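Golton Facilities Helpdesk
Doors, Locks and Access – Fault Record
Site: Quinlan House, Prostham
Category: Keyed cylinder / mechanical
Priority: Raised from Standard to High on review
Record opened by: Reception, Quinlan House
Assigned to: Rogelio Lumbao, Locks and Hardware
Status: Closed, with one follow-up item

Fault as reported

The key to the rear staff entrance turns part of the way and then stops. Staff report that it will sometimes complete the turn if the door is pulled firmly towards the user. On two mornings the door could not be opened from outside and staff were let in through the front. The door locks and unlocks normally from the inside thumbturn. The fault was first noticed in June and has become more frequent.

Initial advice from the helpdesk

Reception was asked to take the following steps before a visit was arranged.

Stop using any key that is visibly bent or worn. Do not force the key, and do not use pliers or any other tool to turn it. Do not apply oil or household spray to the cylinder. Try the key with the door open, and note whether it behaves differently.

Reply from reception

Keys were tried with the door open. Most turned freely. Two remained stiff in both positions. A member of staff had already applied a household spray to the lock before the advice was received. The product could not be identified.

Helpdesk note

The difference between the open and closed positions suggests that the bolt is binding in the keep. The two stiff keys suggest a second and separate matter. A visit has been booked and the record assigned to Mr Lumbao. Reception has been asked to keep the front entrance staffed during opening hours until the visit takes place.

First visit

The door is a timber leaf in a timber frame, fitted with a mortice sashlock and a Urkard euro profile cylinder. The door was found to have dropped on its hinges. The top hinge had two loose screws, and one further screw turned without gripping. With the door closed, the bolt was meeting the lower lip of the keep, which showed fresh wear along that edge. Lifting the handle side by hand allowed the bolt to throw cleanly.

The two stiff keys were compared with the master copy held in the key cabinet. Both had been cut from another copy and not from the original, and the shoulders were slightly out of position. Neither key carried a Golton issue number. It is not known when they were cut, or by whom. They have been withdrawn. 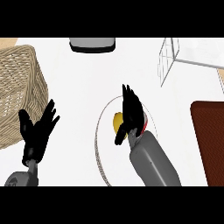

The cylinder was removed and inspected. A sticky residue was present in the keyway, consistent with the use of a general household product. The pins were slow to return. The cylinder was flushed and treated with a dry lubricant, after which its action improved but remained uneven. In view of its age and of the unrecorded keys, replacement was recommended in preference to further cleaning.

Work completed on first visit: the three top hinge screws were removed, the holes plugged and new screws of a longer length fitted. The keep was left in its original position. The door was then opened and closed 40 times with an approved key, with no failure to turn. The site was advised that the door could be returned to normal use while the replacement cylinder was on order.

Approval query

The site manager asked whether the existing cylinder could be kept and only the worn keys replaced, as the door was now working. The response from Locks and Hardware is set out below.

"The alignment fault has been corrected and the door is serviceable. The cylinder is a separate consideration. Two keys were in circulation that do not appear in the register, and we cannot confirm that there are no others. Cutting further keys to the same pattern would not address this. Our recommendation to replace stands. If the site prefers to retain the cylinder, we would ask for that decision in writing, and for the key register to be checked in full."

The site manager approved replacement. The cost is within the site limit of £300 and did not require a second signature.

Second visit

The replacement cylinder was fitted on July 30, 2021. It is of the same length as the original and sits flush with the outer furniture. The fixing screw was tightened by hand and the thumbturn checked in both directions. The latch, bolt and handle were tested with the door open and then with the door closed.

A total of 16 keys were supplied with the new cylinder. Of these, 10 were issued to named holders at Quinlan House against signature and the remainder were sealed and placed in the key cabinet. All old keys handed in were collected for disposal. One was outstanding at the time of the visit – the holder was on leave – but it will not operate the new cylinder.

Further observations

The door closer was found to be set too fast, which is likely to have contributed to the loosening of the hinge screws. It was adjusted so that the door now closes steadily and latches without slamming. The weather strip along the bottom edge is worn. It does not affect the lock and has been referred to the general maintenance list.

Guidance issued to the site

Keys for this door are to be ordered only through the Golton helpdesk. Keys cut locally will not be accepted for repair or exchange, and any found will be withdrawn.

If the key becomes stiff, staff should report it on the same day and should note whether it turns freely with the door open. No product of any kind should be put into the cylinder by site staff. Where a key breaks in the lock, the broken part should be left in place and the helpdesk contacted by telephone.

Lost keys must be reported at once, including those which the holder expects to find.

Resolution

Cause: dropped door leaf due to failed hinge fixings, with the bolt binding on the keep. Secondary causes were inaccurate duplicate keys and residue in the cylinder.

Action: hinge fixings renewed, door closer adjusted, cylinder replaced, keys reissued and register updated.

Reception confirmed by telephone that the door had been used through a full working week without difficulty, and agreed to closure of the record.

Follow-up item: return of the one outstanding old key. Owner: site manager, Quinlan House. Locks and Hardware to be copied in when the key is received – no further visit required.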